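Picked up an old desktop tower from the surplus pile at Jemudden for 52 dollars. Going to strip it and see what's worth keeping. Short thread.

1/ Lid off. The metal drive cage takes up more room than I wanted, and most of the cabling runs underneath it. There's a bracket hanging off it, held with a Phillips screw near the top. I'm leaving every plug where it is until I've drawn a map.

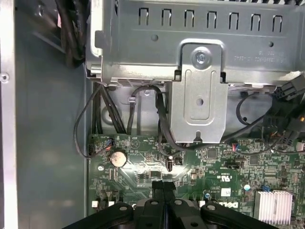 2/ Türkmen replied that masking tape on each connector beats a drawing. Fair point - I did both. The small one on the left with the red and blue strands got tape first.

3/ Budget for this is 200 dollars, parts and all. Simance wants 231 for a refurbished one, so there's not much slack.

4/ Next the socket. Processor out, memory out, both banks of slots bare. I want to check the pins under a good lamp before anything goes back in.

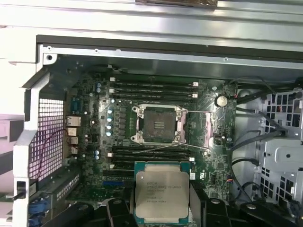
5/ New coin cell is on the list too. They cost next to nothing and I don't want to open this thing twice. Same for thermal paste - the tube in my drawer is more than 3 years old.

6/ Memory is the big expense. Bamer has used sticks, sold in pairs, so I'll fill one bank first and leave the other for later.

7/ Stopping there tonight. Screws are in a muffin tin, sorted by length.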